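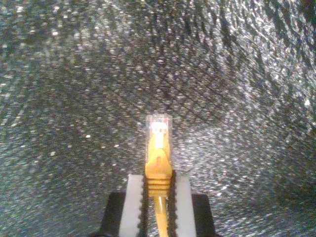

The dentist in Hakumcombe retired in April, and after that I had to take the bus to Alva for my teeth. It was a 30 minute ride if the bridge was open.

The new place was called Zestwood Dental. It had a carpet and a fish tank. The woman at the desk gave me a form that asked whether I ground my teeth at night. I live alone, so I wrote that I didn't know.

The dentist looked for a long time at the back left side. She said there was a crack in a molar and it had been there for years.

"You grind," she said.

She told me the crown would be 800 and the night guard extra. I said I would think about the guard.

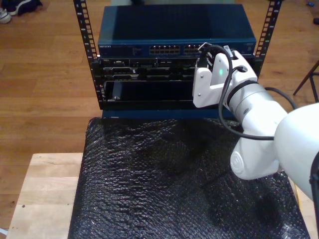 My tooth was quiet for most of that week. I chewed on the right and drank my coffee lukewarm. At work I was meant to be finishing the rack for the Bundisness order, and I kept touching the molar with my tongue while I did it. The blue Netgear switch sat at the top between the two black rails, and I stood looking at its ports and thought about the word crack. Then I bit down on nothing, to test it, and a pain went up to my ear.

I called Alva from the parking lot. They had Saturday at 2.

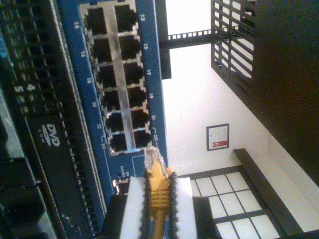
## Saturday

The bridge was open. I got there early and watched the fish.

She numbed me twice. I kept my eyes on the ceiling, where somebody had taped a poster of a lake. She ground the tooth down – I could smell it – and pressed a tray of something pink and cold over what was left.

"Bite," she said. "Now hold still."

I held still. I thought about my father, who wore his molars flat and slept with his fists closed. My mother used to say it sounded like a man walking on gravel. I had forgotten that until the tray was in my mouth and I couldn't tell anyone.

When she took it out, I asked how much the guard was.

"For the top only, 16 a month for a year," she said.

I said all right.
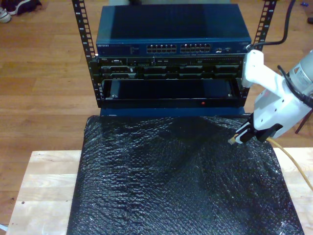 *The Bundisness rack, with the switch at the top.*

The guard came in a blue plastic case. The first night I lay there with it in and listened. I didn't hear anything. In the morning there were two small dents in it, on the left.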